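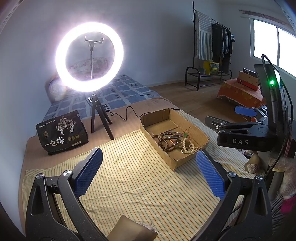 Linen and towel drive: what we collected and what comes next

The August drive for the Grostham shelter rooms has closed. We took in 3,338 pieces, of which 688 were tablecloths, dish towels and other kitchen cloths. The rest was bedding and bath towels. Thank you to everyone who dropped off a bag at the Testton Road hall or left one at the library desk.

Sorting is still going on. Anything with holes or heavy stains goes to Shezi, the textile recycler in Testton, and will be shredded for padding. Good pieces are washed, folded and packed by size. The first 800 went out to the shelter before the end of the month, mostly single sheets and pillowcases.

A few notes for next time. Please wash items before you bring them, even if they have only been sitting in a closet. Tie sets together with string or put them in one bag. We lost a lot of time matching fitted sheets to flat ones, and some sets never did get matched. We can't take pillows, comforters or anything with an electric cord.

Kitchen cloths are the one thing we now have plenty of. The shelter has asked for double sheets, bath mats and light blankets, so hold on to those if you are clearing out a cupboard.

Laundry help is needed through the fall. Sornora Laundromat is letting us use 2 machines free of charge on weekday mornings from 9 to 11. Detergent is provided. Sign up on the sheet by the hall kitchen, or reply to this newsletter with the mornings you can do.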